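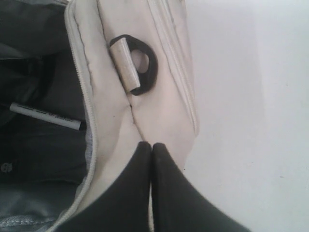 How to clean out and spot clean a cream fabric bag

posted 29 Jan 2018

Light bags look great for one week. Then pens, door handles, car floors, gray smudges all over. I do mine at the start of the year and again in March, before the trips begin. Quick version, no washing machine.

What you need

Bowl of cool water. Mild dish soap, a few drops. Two old white washcloths (white! colored ones can bleed). Soft toothbrush. Lint roller. A clear table, something wipeable.

Step 1. Empty it

Everything out. Open the main zipper all the way round, not half. Feel along the bottom of the lining with your hand, the dark linings hide stuff. Pens and markers are the worst, a white marker with a dark cap was lying right there in the open compartment of mine. Check the cap is on tight and get it out before any water goes near the bag. Then the front pocket. Then the inside pocket, which everyone forgets.

Step 2. Shake and roll

Take it outside, upside down, shake. Lint roller over the lining, push it into the corners. If the lining pulls out, pull it out, much easier. Mine doesn't all the way so I just do what I can reach.

Step 3. Sort the bags if you have more then one

Tote flat, other one rolled up next to it till its turn comes. Do the flat one first, it's faster. Close the tote's zip pocket so water doesn't run in. Move the handles up out of the way.
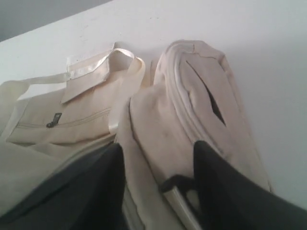

Step 4. Dab the smudges

Wet cloth, wring it out, tiny bit of soap. Dab from the outside of the mark toward the middle. Don't scrub canvas, it goes fuzzy. Gray marks on the outside usually fade in two or three rounds. Second cloth, plain water, dab the soap back out. If you skip that you get a ring.

For ink try a hidden spot first. I used the Staltuline stain stick once, fine on the canvas, left a yellowish edge on the shiny stuff.

Step 5. Straps, seams, rings

Toothbrush time. Short strokes along the piping and both sides of the zipper. Straps get dirtiest where you hold them so do those twice. The little fabric tabs that hold the plastic rings get gray on the edges, pinch the tab in the wet cloth and slide. Wipe the ring, dry it.

Step 6. Dry it open

Zipper open, standing up, lining spread as much as it will go. Leave it 7 hours at least, overnight is better. No dryer, no radiator. Direct sun can yellow the cream ones. Dont fold it up damp, it will smell and you'll be starting over. 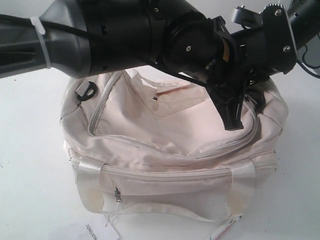 Comments

Sedgwick2414: Tried the dabbing on a nylon one and got a ring anyway. Ended up wiping down the whole front panel seam to seam with plain water and it dried even. Might be worth adding to step 4.

Good one, will add. Panel at a time for nylon then.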